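양팔 로봇이 상자를 놓지 않았던 날

7월 들어 미뤄 두었던 양팔 상자 집기 시험을 다시 시작했다. 왼팔과 오른팔이 상자 양옆으로 들어가 동시에 밀고, 들어 올리고, 옆으로 옮겨 내려놓는 단순한 동작이다. 제어 프로그램은 우리가 Vatance라고 부르는 것을 그대로 썼고, 두 팔의 시간 맞춤만 새로 짰다.

문제는 오전 네 번째 반복에서 났다. 오른팔이 먼저 목표 위치에 닿았는데 왼팔의 도착 신호가 80밀리초 늦게 들어왔다. 오른팔은 그사이 접촉이 없다고 판단하고 안쪽으로 더 밀었다. 상자 옆면이 눌리면서 힘 센서 값이 올라갔고, 보호 정지가 걸렸다. 여기까지는 설계대로다. 그런데 정지는 오른팔에만 걸렸다. 왼팔은 계속 밀었고 상자가 우그러졌다. 내가 비상정지를 누를 때까지 3초가 걸렸다.

다친 사람은 없다. 다만 한쪽 팔이 멈췄는데 다른 쪽이 계속 움직인다는 것은 상자 하나 망가진 일로 넘길 수 없다. 테이블 옆에 사람이 앉아 있는 작업이라면 더 그렇다.
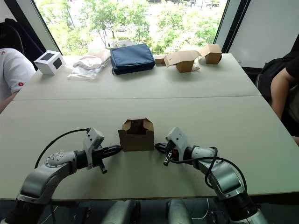 Oskari Ojala는 내 설명을 듣고 지연 시간은 나중에 보라고 했다. 80밀리초를 10밀리초로 줄여도 정지 신호가 한쪽에만 가는 구조면 같은 일이 또 난다는 것이었다. 자기라면 두 제어기의 보호 정지를 배선으로 묶고, 소프트웨어는 그다음에 손대겠다고 했다.

맞는 말이라 그 순서로 했다. 확인해 보니 비상정지 버튼은 두 팔에 모두 물려 있었지만 보호 정지 출력은 서로 연결되어 있지 않았다. 한 팔씩 따로 쓰던 시절의 배선이 그대로 남아 있던 것이다. 점검표에도 비상정지 항목만 있고 보호 정지 항목은 없었다. 점검표는 내가 썼다.

바꾼 내용은 이렇다. 보호 정지 출력을 교차로 연결해 어느 쪽이 멈춰도 다른 쪽이 함께 멈추게 했다. 안쪽으로 미는 힘의 상한은 30뉴턴으로 낮췄다. 두 팔의 도착 신호가 모두 들어오기 전에는 미는 동작을 시작하지 못하게 조건을 넣었다.

배선을 바꾼 뒤 왼쪽과 오른쪽에서 번갈아 보호 정지를 일부러 걸어 봤고, 매번 양쪽이 같이 멈췄다. 도착 신호가 왜 늦었는지는 아직 모른다. 기록을 보면 통신 스위치 쪽이 의심스러운데 같은 지연을 다시 만들지 못했다. 다음 주에 스위치를 교체하고 기록 주기를 줄여서 다시 볼 생각이다.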